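제4장 뚜껑과 접시 사이: 한 사람 몫의 전기냄비
부엌이라고 부르기 민망한 곳에서 밥을 해 먹는 기술

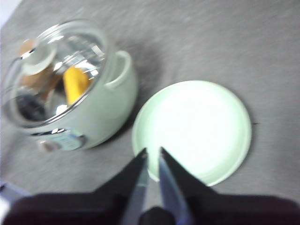

글 · 생활과학 교재 편찬실 / 개정 2판 / 6월 24일 월요일 원고 확정

앞 장까지 우리는 제대로 된 부엌을 다루었다. 가스대가 있고 개수대가 있고, 냄비를 내려놓을 자리가 처음부터 정해져 있는 부엌 말이다. 그 단원을 읽으며 자기 방을 둘러보고 조용히 책을 덮은 독자가 적지 않았으리라 짐작한다. 책상이 식탁이고 식탁이 조리대이며, 밤에는 그 위에서 과제까지 해야 하는 사람에게 '작업 삼각형의 이상적인 동선' 같은 말은 먼 나라의 기후 이야기처럼 들린다. 이 장은 그런 독자를 위한 것이다.

필요한 물건은 많지 않다. 연두에 가까운 옅은 민트색 전기냄비 하나, 유리 뚜껑 하나, 그리고 비슷한 색의 얕고 둥근 접시 하나. 색을 맞추는 일이 맛에 기여한다는 연구는 아직 보지 못했다. 그래도 회색 상판 위에 냄비와 접시가 같은 계열로 나란히 놓이면 살림을 하고 있다는 기분이 들고, 자취 생활에서 기분은 생각보다 값이 나가는 재료다.

4.1 냄비의 생김새에서 배우는 것

소형 전기냄비는 대개 배가 둥글다. 귀엽게 보이려는 의도도 있겠지만, 둥근 바닥 쪽은 국자가 잘 돌고 구석에 눌어붙은 것을 긁어낼 일이 적다. 각진 냄비를 써 본 사람은 모서리에 낀 전분과 협상하는 데 저녁 시간을 얼마나 쓰는지 알 것이다. 옆으로 고리처럼 둥글게 튀어나온 손잡이는 편리하지만 자리를 차지한다. 좁은 탁자에서는 이 손잡이가 어느 쪽을 향하느냐에 따라 접시가 놓일 곳이 결정된다. 손잡이와 접시가 같은 땅을 두고 다투면 지는 쪽은 늘 접시이고, 깨지는 쪽도 접시다.

몸통 앞쪽 아래에는 작은 조작부나 표시판이 붙는 경우가 많다. 조작부가 있는 제품이라면 이쪽을 사람이 앉는 방향으로 둔다. 당연한 말 같지만, 냄비를 콘센트에 맞추어 놓고 정작 불 조절은 고개를 꺾어 가며 하는 학생을 편찬실은 해마다 만난다. 전선은 탁자 뒤로 넘기고, 사람이 지나다니는 쪽으로 늘어뜨리지 않는다.

4.2 유리 뚜껑이라는 유혹

유리 뚜껑의 장점은 속이 보인다는 것이고, 단점은 속이 보인다고 믿게 된다는 것이다. 조명이 위에 있으면 둥근 유리에 흰 빛이 번지고, 안에 든 것은 노란 무엇과 갈색 무엇으로만 구분된다. 노란 것이 익었는지, 갈색 것이 원래 갈색이었는지는 뚜껑 너머로 판정할 수 없다. 그런데도 많은 초심자가 유리 위로 얼굴을 들이밀고 한참을 노려본다. 노려본다고 빨리 익는 식품은 이 교재의 부록에 실려 있지 않다.

권하는 방법은 단순하다. 시간을 정하고, 그 시간이 될 때까지 다른 일을 한다. 때가 되면 꼭지를 마른 행주로 잡고, 얼굴에서 먼 쪽부터 뚜껑을 기울여 연다. 김은 성질이 급해서 먼저 열린 쪽으로 나간다. 연 뚜껑은 안쪽이 위를 향하도록 뒤집어 내려놓되, 꼭지 때문에 흔들리면 접어 둔 행주를 받친다. 뚜껑 안쪽에 맺힌 물이 공책으로 흘러간 다음에는 이 문단을 다시 읽어도 늦다.

4.3 접시를 먼저 놓는다

이 장에서 하나만 기억해야 한다면 이것으로 하자. 접시는 불을 켜기 전에 꺼낸다. 다 익은 음식을 젓가락에 매단 채 찬장을 여는 동작은 체조로서는 훌륭하나 조리법으로는 권할 수 없다. 빈 접시를 냄비 오른쪽에, 왼손잡이라면 왼쪽에 놓고 손 한 뼘의 여유를 둔다. 테두리가 살짝 올라온 얕은 접시는 건더기를 덜어 먹기에 알맞다. 국물까지 받아 낼 생각이라면 그릇을 바꾸어야 한다. 얕은 접시에 국물을 담는 실험은 결과가 잘 알려져 있다.

4.4 이 장의 실습

실습에는 채소 300그램과 계량컵, 마른 행주를 쓴다. 냄비는 각자 가진 것이면 되며, 실습실 비품인 파르사 냄비를 빌릴 사람은 사용 전후로 플러그를 확인한다. 준비와 조리에 30분을 잡고, 남는 시간에는 탁자를 닦는다. 남지 않으면 시간을 내서 닦는다.

실습 기록표에는 재료를 넣은 순서, 뚜껑을 연 횟수, 접시를 꺼낸 시점을 적는다. 뚜껑을 연 횟수는 정직하게 적기 바란다. 지난 2월 클러스컴 실습반의 기록표에는 전원이 '한 번'이라고 썼는데, 그날 실습실 창문에는 김이 잔뜩 서려 있었다.

다음 절에서는 한 냄비에 들어간 재료들이 저마다 다른 속도로 익는 문제를 다룬다. 단단한 것과 무른 것을 함께 넣고 공평한 결과를 기대하는 독자는 4.5절부터 읽어도 좋다.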